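Slide 4. Colour loss in cotton jersey. Define terms first: fading is loss of dye, greying is soil put back on to the cloth. Audiences mix the two up.

Tinora trial: 146 garments, 16 washes each, one detergent. Readings taken flat, single layer, under the same lamp. Pause on the chart.

Main point — most of the loss falls in the first 3 washes. After wash 7 the curve is nearly level. Blues and violets move further than greens. Do not claim a cause for this; the Ellery samples were dyed at a different works.

Slide 5. Creases. A fold shades itself and reads darker than it is. Smooth the panel before measuring.
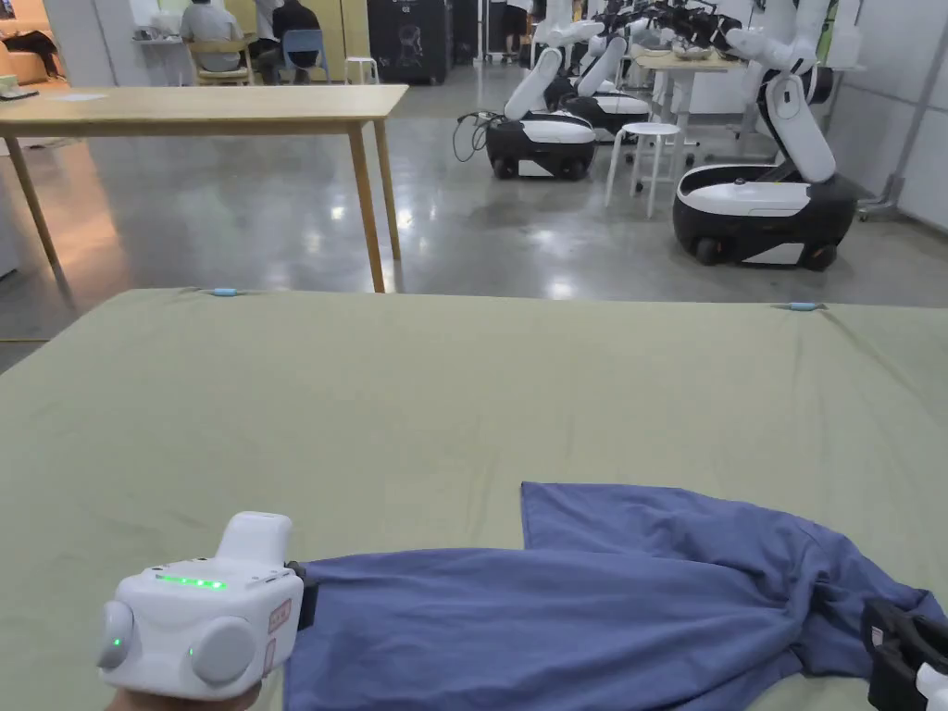

Marthinus Chauke wrote after the July session that line drying in full sun should be tested apart from washing, as the two effects add up. Agree, and go to slide 6.

Contact: Coralie Halliday, Girnine | © 2021 | Back to top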